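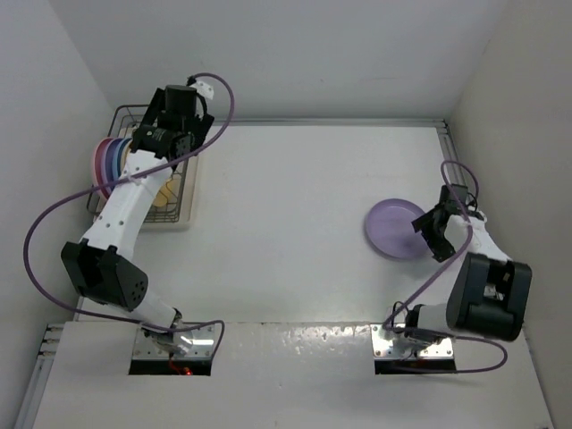 Zwei Roboterarme an einem weißen Arbeitstisch, dazu ein Abtropfgestell mit Tellern.

Kęstutis Strazds hat den größten Teil seines Berufslebens damit verbracht, Übungen anderer zu beobachten. Als Offizier saß er in Lagezentren, später wertete er für das Institut Gillstead Manöverberichte aus. Heute berät er Kommunen, die sich darauf einstellen müssen, dass im Ernstfall Truppen durch ihr Gebiet verlegt werden. Im April war er als Beobachter bei der Verlegeübung »Melus« dabei, an der 3000 Soldaten teilnahmen. Wir haben mit ihm über die Ergebnisse gesprochen.

Mit dem militärischen Teil ist er zufrieden. »Die Kolonnen sind gefahren, die Fernmelder haben ihre Arbeit gemacht, die Werkstattzüge standen dort, wo sie stehen sollten«, sagt er. Schwieriger sei es bei allem gewesen, was zwischen Bundeswehr, Verbündeten und zivilen Stellen geregelt werden muss. Genehmigungen für Schwertransporte hätten bis zu 14 Tage gebraucht, obwohl die Übung lange angekündigt war. »In einer Krise hat man diese Zeit nicht. Das weiß jeder, der mit dem Thema zu tun hat, und trotzdem läuft das Verfahren weiter wie bei einem Windradflügel.«

Insgesamt waren 900 Fahrzeuge unterwegs, ein großer Teil davon auf der Straße. Die Bahn konnte weniger übernehmen als geplant. Strazds nennt als Grund den Mangel an geeigneten Flachwagen und eine Verladerampe, die für Kettenfahrzeuge nicht mehr zugelassen ist. »Die Rampe stammt aus den siebziger Jahren. Sie wurde zuletzt für Holz genutzt.« Wer für die Instandsetzung zahlt, ist nach seinen Angaben offen. Der Betreiber verweist auf den Bund, der Bund auf das Land.

An der Auswertung hat auch Letay Abdella mitgearbeitet. Sie leitet beim Logistikunternehmen Fustthorpe den Bereich, der Rastplätze, Betankung und Verpflegung für Militärkonvois organisiert. Ihr Urteil fällt etwas milder aus. »Wir haben zum ersten Mal mit drei Nationen gleichzeitig an einem Rastplatz gearbeitet, und die Abläufe haben gehalten«, sagt sie. Probleme habe es bei den Tankkupplungen gegeben, die nicht bei allen Fahrzeugen passten. Adapter waren vorhanden, lagen aber am falschen Standort und mussten nachts um halb drei herangeschafft werden.

Auf die Frage, ob private Firmen solche Aufgaben auch im Spannungsfall übernehmen würden, antwortet Abdella vorsichtig. Die Verträge sähen das vor. »Ob meine Fahrer kommen, wenn es gefährlich wird, kann ich Ihnen nicht versprechen. Ein Teil von ihnen ist Reservist und wäre dann ohnehin eingezogen.« Sie wünscht sich, dass die Doppelverplanungen erfasst werden. Bisher gebe es dazu keine belastbare Übersicht.

Strazds sieht das ähnlich. Er hat nach der Übung mit 20 Bürgermeistern und Landräten entlang der Strecke gesprochen. Die meisten hätten erst aus der Zeitung erfahren, wann die Kolonnen durchfahren. Für die Meldungen an die Gemeinden war das Programm »Lu« vorgesehen, das aber in vielen Verwaltungen noch nicht freigeschaltet war. »Da wurde dann telefoniert - was bei einer Übung geht«, sagt Strazds. Beschwerden über Lärm und Straßenschäden habe es wenige gegeben. Ein Landwirt wartet noch auf die Regulierung eines Flurschadens.

Dass über die Übung öffentlich gestritten wurde, hält er für normal. Kritiker hatten von Säbelrasseln gesprochen. »Eine Verlegung über Landstraßen ist keine Angriffsübung. Aber man muss den Leuten vorher erklären, was da fährt und warum.« Das sei zu spät geschehen, und der Fehler liege bei den Veranstaltern.

Für die nächste Übung empfiehlt Strazds, die Ankündigungsfrist bewusst zu verkürzen. Abdella ist dafür, will aber vorher die Frage der Kupplungen geklärt haben. Ein Termin steht noch nicht fest.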